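Drawers, 145 times

Sunday, 1st May

My hands smell like rubber grips and I have a blister on my left thumb, and I had the best weekend I've had in months.

A few of you asked what happened to the Marti project after I went quiet in the winter. It's alive! It's more than alive. I stopped trying to write clever rules for how Marti should open things and pick things up, and I'm now doing what I should have done from the start, which is showing it. Over and over and over, by hand, with a pair of handheld grippers and a lot of patience.

If you're new to this blog: Marti is my two-armed home robot software. The idea is that you collect a big pile of examples of a person doing a chore, you train a model on the pile, and the model learns what to do with the arms when it sees something similar. The nice part about handheld grippers is that you don't need the robot in the room to make the examples. You squeeze a trigger and the fingers close. The printed cubes on top let the tracking code figure out where each hand is, and a head camera sees roughly what Marti would see. Then you go do the chore.

The chore this weekend was the desk drawer. Open it, take out whatever cloth thing is in there, close it. I picked it because it sounds like nothing and it has everything in it. You have to line up on the drawer, pull it straight, let go, reach down into a space where your own hand blocks the view, get hold of something floppy, and bring it out without dragging half the drawer along with it. Two hands, and they have to take turns nicely.

I set a goal of 173 examples for the two days and ended with 145 that I'm keeping. I'm thrilled with that. The rest went in the trash for reasons I'll get to, and a few of them deserved it more than others.

Saturday was slow. I spent the whole morning on calibration, and then lost another hour because I had the left and right cubes swapped in the config file, so every replay showed me with my arms crossed like an angry genie. Once I fixed that it was smooth going. I'd do a batch, sit down, look through the recordings in Dustuden (still the labeling tool I like best, even with the weird scroll bar), mark the start and end of each one, get up and do another batch.

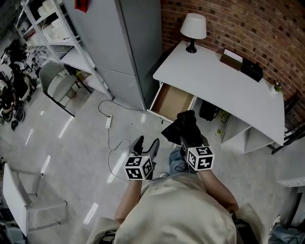
The thing I love about working this way is how much you find out about your own hands. I had no idea I always hold a drawer steady with one hand while I dig in it with the other. I'd have told you I just reach in. But when I scrubbed through the first batch I saw it in nearly every one, a small brace with the left side while the right side goes in. That never would have made it into my rules. Now it's in the data and I didn't have to think of it.

Cloth is hard, by the way. With a solid thing you close the fingers and you either have it or you don't. With cloth you can have a corner, or a fold, or one thin layer of a thing that's really four layers, and it all feels the same through the grips until you lift. My early attempts were full of little second tries where I dropped it and went back. I was going to delete those and then I changed my mind, and I'm so glad. When the old version of Marti missed a grab, it just carried on with nothing in its fingers and proudly set down air. It had never seen anyone miss. So the fumbles stay, as long as I got the job done in the end.

What I did throw out:

Anything where a cube went out of view for more than a moment. The tracking guesses when that happens and it guesses badly.

Anything where I got talking or looked away. The camera goes where my head goes, and there are a couple of recordings with a lovely long look at the ceiling.

Anything after I got tired. This one surprised me. By late Saturday my pulls were getting short and jerky and I didn't notice until I compared them side by side with the morning ones. Sunday I took a break after every batch and the motion stayed much more even.

Lighting turned out to matter less than I feared. I have a shiny floor and I was sure the reflections would wreck the marker detection. It hardly blinked. Glare straight on the cubes would be another story, so I'm going to reprint them on the matte stock from Kimow before next time anyway.

I also tried to mix things up as I went. I started from different spots on the floor, opened the drawer partway, changed how the cloth was lying, stood a little crooked. It's so tempting to find one comfortable way and repeat it, because you get fast and you feel like a genius. Then the model learns your one comfortable way and falls over the minute the chair moves. I kept a sticky note that said "be sloppier" and I mostly obeyed it.

The first training run is going now on the old machine, using 80 of the examples to see if there's anything there at all. I'll run it again with the whole set once I finish marking. I've been checking the loss curve every ten minutes like it's a cake in the oven. It's going down! That doesn't mean much yet, I know, but it's a very pretty line.

Somebody in the comments last time asked whether I'd looked at Trustano for the recording side. I have, and the syncing between the two hands looks really solid, but I'd have to redo my file format and I don't want to touch anything that works while I'm in the middle of collecting. Maybe this summer.

Next on the list are 4 more chores, all two-handed: folding a dish towel, taking the lid off a jar, putting a book back on a shelf, and plugging in a lamp. I think the lamp will be awful. I can't wait. If any of you have done plugs with handheld grippers, please tell me how you kept the plug from twisting between the fingers. I've tried tape and I've tried a rubber sleeve, and the sleeve was better but it came off in the outlet.

Also looking for a better glove liner. See blister, above.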